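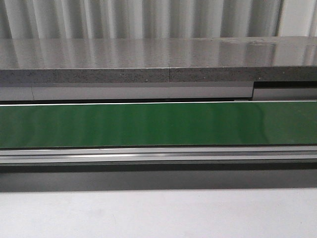
固定カメラで見た石の天板と緑のパネル。天板には背後のひだが映り込んでいる。

# 反射する天板を使うセルで背景マスクを作る手順

最終更新:2025年10月9日

Trukness の把持方策を、光沢のある天板を備えたセルで動かすときの背景マスクの作り方をまとめる。対象は固定カメラ一台の構成で、手首カメラは扱わない。ツールは Skivel を使う。インストールとカメラの外部校正は済んでいるものとする。

## なぜマスクが要るか

Trukness の前段では、現在の画像と基準画像の差分から「物がありそうな領域」を切り出し、そこだけを方策に渡している。艶のない天板ならこの方法で足りる。磨かれた石の天板では、天板そのものが変わらなくても映り込みが変わる。アームが動けば映った像も動くし、照明がわずかに変われば縞の明暗が入れ替わる。差分はそれを物体として拾う。

Fandham のセルで最初に試したときは、把持候補の多くが天板の上の映り込みに出た。候補の位置にグリッパが降りて空振りし、再試行に入る。方策を学習し直しても改善しなかったので、前段を直すことにした。

方針は単純で、画素ごとに「どのくらい変わりやすいか」を測り、変わりやすい場所では差分のしきい値を上げる。完全に除外すると天板に置いた物まで見えなくなるため、二値ではなく重みとして持つ。

## 準備

カメラの自動露出、自動ホワイトバランス、自動ゲインをすべて切る。どれか一つでも残っていると、以降の測定はカメラの挙動を測ることになる。オートフォーカスも固定する。

露出は天板のいちばん明るい部分に合わせる。画像の平均で合わせると、白く光る側が飽和しやすい。飽和した画素は分散が小さく出るので、「安定している」と誤って判定される。ヒストグラムの右端に山が張り付いていたら露出時間を短くする。

天板は乾いた布で拭いておく。小さな曇りが残っていても、測定中に変化しなければ基準画像に取り込まれるので問題にならない。測定の途中で拭くほうが困る。

## 手順1 基準画像を撮る

作業対象の物をすべて片付け、アームをカメラの視野の外の待機姿勢に置く。この状態で 100 枚撮る。

```
skivel capture --mode reference --frames 100 --out ref/
```

保存した画像から画素ごとの中央値を取る。平均でもたいてい同じ結果になるが、撮影中に人が横切ったときの影響は中央値のほうが小さい。

```
skivel reduce ref/ --op median --out ref_median.png
```

できた画像を等倍で開き、天板の縁とレールの縁がぼけていないことを確認する。ぼけていればカメラか台が動いている。固定具を締め直して最初から撮る。

## 手順2 変動を測る

次に、物を置かずにアームだけを動かしながら撮影する。軌道は実際の作業で使うものから選ぶ。ランダムな姿勢を使うと、作業中には起こらない映り込みまで測ってしまい、重みが下がりすぎる。

撮影枚数は 2,000 枚とした。軌道が短い場合は繰り返してよいが、途中で照明の条件を変えること。窓のある部屋ではブラインドを開けた状態と閉じた状態の両方を入れる。

```
skivel capture --mode sweep --frames 2000 --traj pick_main.yaml --out sweep/
skivel variance sweep/ --ref ref_median.png --ignore-robot --out var.npy
```

`--ignore-robot` は、関節角から計算したアームの輪郭を各画像から取り除くオプションである。これを付けないと、アームが直接写った画素も変動として集計され、作業領域の重みが一面に下がる。除外されるのは実物の輪郭だけで、天板に映ったアームの像は残る。残すのが目的なので正しい動作である。

輪郭がずれていると縁の部分が変動として残る。ずれが目立つときは `--dilate` で輪郭を太らせる。今回の設定では 8 画素で収まった。これより大きくしないと消えない場合は、外部校正をやり直したほうが早い。

## 手順3 領域を分ける

変動の大きさをそのまま重みに変えてもよいが、素材ごとに領域を分けたほうが結果が安定した。Fandham のセルでは次のように分けている。

```yaml
regions:
 backdrop:
 policy: exclude
 stone_top:
 policy: weighted
 green_panel:
 policy: weighted
 rail:
 policy: edge_guard
 white_surface:
 policy: plain
```

背後のひだは作業と関係がないので除外する。石の天板は重み付きにする。緑のパネルも艶があり、薄い縦の光の筋が出るため、天板と同じ扱いにした。最初はここを `plain` にしていて、筋に沿って細長い候補が出続けた。色が濃いと反射が弱いように思いがちだが、差分を取れば十分に残る。

レールは映り込みよりも位置ずれに弱い。溝と縁の明暗差が大きく、カメラがわずかに動いただけで横に長い差分が出る。`edge_guard` は、強いエッジの近くで差分の最大値ではなく周辺の最小値を採る処理で、こうした細い誤検出を落とす。

境界は手で引く。水平な部材が並ぶ構図なら四角形の指定でほぼ足りるが、部材に段差があるところだけは多角形にする。石の前縁はざらついた模様で映り込みも少ないため、天板の領域には含めない。

## 手順4 重みに変換する

```
skivel weights var.npy --regions regions.yaml --out weights.npy
```

変換式は、領域内の変動を中央値で割ってから逆数を取るだけのものである。下限を設けないと、変動の大きい画素で重みがゼロに近づき、そこに置いた物が検出されなくなる。`weights.npy` を画像として表示し、真っ黒な帯ができていたら下限を上げる。

## 手順5 確認する

映り込みに負けないことと、物を見落とさないことを別々に確かめる。

まず物を置かずに作業軌道を流し、候補が出ないことを見る。出た場合は位置を記録し、どの領域かを調べる。同じ場所に繰り返し出るなら重みの問題、場所が散らばるなら露出か同期の問題であることが多い。

次に、実際に扱う物を置いて候補が出ることを見る。石と明るさの近い灰色の物と、艶のある物を必ず混ぜる。Kongkaew の評価用セットを使う場合は、その中から 20 個を選び、天板の明るい側と暗い側の両方に置く。片側だけの確認では、白く光る部分での見落としに気づけない。

## 結果と残っている問題

この重みを入れたあと、Fandham のセルでは物のない天板に把持候補が出なくなった。方策の重みは変更していない。学習データを足すより手間が少なく、セルを移すたびに手順1から繰り返せばよいので、Trukness の標準手順に入れた。

一方で、透明な物の検出は悪くなった。透明な容器の差分は映り込みの差分と同じくらいの強さしかなく、重みを下げると一緒に消える。現状では透明物を扱う作業だけ重みを切り、代わりに深度の確認を入れている。偏光フィルタも試したが、カメラが斜めから見ているため天板の手前と奥で効き方が違い、採用していない。

物の像が天板に映り、実物と像がつながって一つの候補になる現象も残っている。把持点が本来より手前にずれるので、背の高い物ほど失敗しやすい。接地線を推定して像の側を切り落とす処理を書いているところで、11月の版に入れる予定である。

## マスクを作り直す条件

- カメラ、レンズ、固定具のいずれかに触れた
- 照明器具を交換した
- 背後の幕やパネルを替えた
- 作業軌道を大きく変えた

天板を拭いただけなら手順1だけでよい。古い `var.npy` はそのまま使える。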